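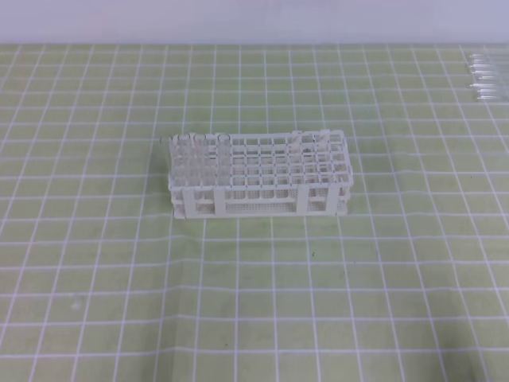
A white test tube rack on a gridded mat.

**Clistport water to taste less like a swimming pool by April, utility says**

CLISTPORT – The town's drinking water is safe, has been safe all along, and will soon stop tasting the way it does, according to a notice that went out with this month's bills from Sarkudik Water, the utility that serves the harbor side of town and most of the hill.

The notice runs to 2 pages. The word "taste" first appears on the second one, under a paragraph on how to set up automatic payments.

Residents have been calling in since late fall to report a smell of chlorine at the kitchen tap, strongest in the early morning and strongest of all on Oyelaran Street, where the main comes to a dead end behind the old cannery. The utility logged 187 complaints over the winter. A typical year brings in a couple of dozen, mostly about billing.

The callers were not shy about detail. A summary released with the notice sorts the complaints by type, and the types include "pool," "pool, indoor," "bandage," and "other." One household wrote that its coffee had become a hobby for the brave. Another asked whether the utility could at least supply a lifeguard.

Sarkudik says the cause is a change in treatment made last October, when it raised the disinfectant dose at the Clistport plant while a storage tank on the hill was being relined. With the tank out of service, water reached some homes sooner than usual and had less time for the chlorine to fade. In other places, where pipes end and few people draw from them, crews had to push the dose up further to protect water that was sitting still. Both groups got the smell, for opposite reasons, and the notice spends most of its first page on this point with something close to pride.

Samples from taps across town stayed within the legal limit for chlorine all winter, the utility said. It did not say by how much, though it promised a table of results on its website. The link printed in the notice leads to a page about frozen pipes.

Testing was done by Zarura, a contract lab outside of town that handles water for several small systems along the coast. The lab checked for chlorine, bacteria and a list of byproducts that can form when disinfectant meets leaves, silt and the other things that get into a reservoir. Bacteria tests came back clean. Byproducts rose a little in November and came down again in January, a pattern the utility called seasonal and the lab's report called "consistent with the dose."

The relining job was supposed to take six weeks. It took most of the winter, first because the coating would not cure in the cold and then because the replacement hatch arrived in the wrong size. The right hatch is now on, the tank is full, and the dose has already been lowered once. A second cut is planned once the tank has been through a full round of testing. By April, Sarkudik says, customers should notice "a return to the familiar taste profile of Clistport water," a phrase that will be news to anyone who did not know it had one.

Until then, the utility suggests filling a pitcher and leaving it in the refrigerator overnight with the lid off, which lets much of the chlorine escape. Running the tap for a minute in the morning also helps, especially on dead-end streets. Filter pitchers work too, if the filter is changed on schedule. Boiling is not needed.

People who keep fish should be more careful than people who drink coffee. Chlorine at ordinary tap levels can kill aquarium fish, and the notice advises treating the water with a conditioner from a pet store before any tank change.

Crews will flush hydrants on the harbor side over the next few weeks, starting on Oyelaran Street. Some cloudy or rusty water is likely for an hour or so afterward, and the utility asks residents to hold off on white laundry while the trucks are nearby – a request it also made last spring, and which produced its own set of phone calls.

There will be no credit on bills for the winter. Sarkudik notes that the water met every standard it was sold under, and that taste is not one of them. Rates go up slightly in July, under a schedule approved last year. That part was on the first page.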